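# Chapter 4: When the Arm Takes Over the Table

In March the packing firm Vunden gave one of its tables to a pair of robot arms. Before that, people stood at this table and moved small boxes by hand, 760 in one shift. This chapter asks what such a change does to the people who stay.
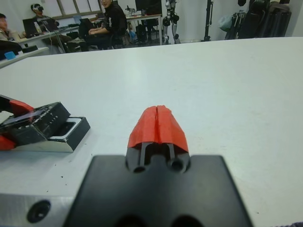

We begin with the word "task." A job is made of many tasks, and a machine usually takes only some of them. At Vunden, picking up a box and putting it down was one task. Checking the label was another, and it stayed with the workers.
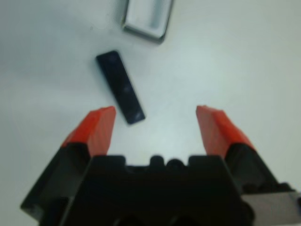 The firm had 43 people on the packing floor. None lost the job in the first months, but the days became different. Some workers learned to teach the arms. Others were moved to the returns desk, where they had less contact with their old team.
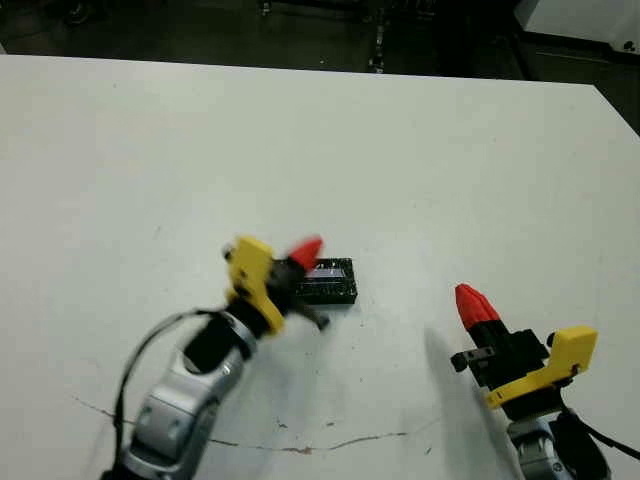
Nuno Simões remarked that his hands were less tired in the evening, but that he missed talking while he worked. He also wished that someone had asked him before the table was changed.

Such remarks are easy to lose in a report about speed. We will return to them in section 4.2.
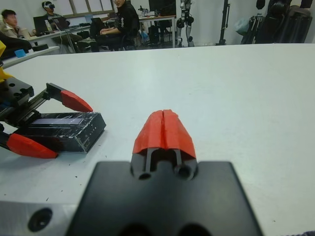 Who should decide which tasks are given to a machine? The managers decide in most firms, but the workers know the small difficulties of each task, so they should be heard before the machine is bought.

Please keep this in mind when you read the case of Tovora, where the workers were asked first.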